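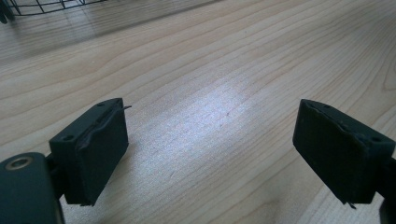
The Halbridge table top, with the light on it. Black wire mesh at top left.

Halbridge desk table, pale wood: a longer look
Reviewed by Arnaldo Prata, Tue 8 June

I am wary of any table sold with the word "calming" in its description. The Halbridge page uses it twice before it gets round to telling you how wide the thing is. The price is £470 from Plokard, delivery extra, and for that I wanted more than a mood.

The grain is the main selling point and I'll give them that much. It's pale, close to cream in places, with long thin lines that bend across the top and open out into loops. Mine is livelier on one side than the other. The shop's own picture showed something far plainer, so if you like your wood quiet, go and see one in person before you order. I came round to it in a week or so. My wife has not.

What I like less is the shine. Plokard calls the finish matt. Under an overhead light you get a whitish patch in the middle where the wood colour all but disappears, and if you read there in the evening you'll be shifting your book about to dodge it. A lamp off to one side helps. I wouldn't call it a glossy table, but I wouldn't call it matt either, and they ought to pick a better word.

Putting it together took me 44 minutes. The leaflet says 25. There are 4 legs, a bag of bolts and one short key that bites into your palm on the last few turns -- use your own if you have one. One bolt hole was slightly out and I had to loosen everything and start that corner again. Once it was up it stood level, and it hasn't worked loose, though I gave the bolts another turn after a fortnight.

Then there is wear. The care card tells you to use felt under "hard accessories", meaning, I suppose, everything anyone keeps on a desk. I bought the felt. I slid a mug across bare wood without thinking and it left a faint line that only shows from low down. A tea ring left overnight came up with a damp cloth and a bit of rubbing. Biro did not come up completely. Crumbs are hard to spot on a top this pale, and you find them with your sleeve.

I wrote to Plokard to ask whether the top could be sanded and oiled later on. They replied in two days, politely, and sent me a link to the care card. I asked again and got the same link. I'd want that settled before spending this sort of money, and it's the main reason I'm marking it down.

My old Postel table cost almost half as much, had a duller top and put up with far worse treatment. It also wobbled from the day it arrived, and the Halbridge does not, even when I lean on one end to get up.

Good: steady, handsome grain, quick delivery.
Bad: glare, vague care advice, poor key, the price.

Worth a look if Plokard cuts the price in December. At full price I'd keep shopping.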